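March, arm bench, started 2.40pm

Gripper swap on the sock hanging task. Black gripper stays on the left arm, white one on the right, same controller gains on both. Lerkivum firmware on the left, havent touched Kotanon settings on the right since last run.

Ran 18 tries per side. Left: 11 clean hangs. Right: 6. Not a fair fight yet, right side pads are older and I only noticed halfway thru. Redo with new pads before anyone quotes these numbers.

Main trouble is cuff pickup off flat wood. White fingers press down fine but slide over the fabric, close on nothing. Black ones bite harder. Thin mesh is the worst for both, depth camera hardly sees it. Dropped closing speed a touch, helped the left, no change right.

Clips: the peg clips swing when bumped, so the target pose goes stale. Need to re-look after each one. Controller waits 3780 ms before re-detecting, way too long, cut it.

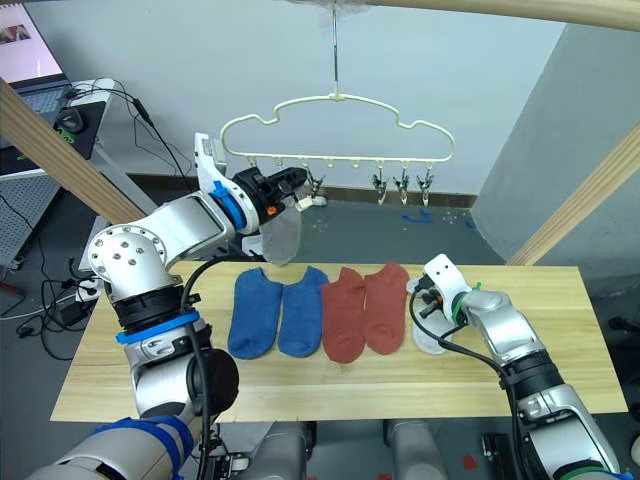

Cirilo Serrano reckons the pads are a side issue and it's wrist angle, he'd come in flatter on the right and pinch from the cuff edge. Also wants the wait left alone til the swing is measured. Fair enough, leaving it.

Next: new pads, flatter approach, same socks. Ask MacPherson re spare fingers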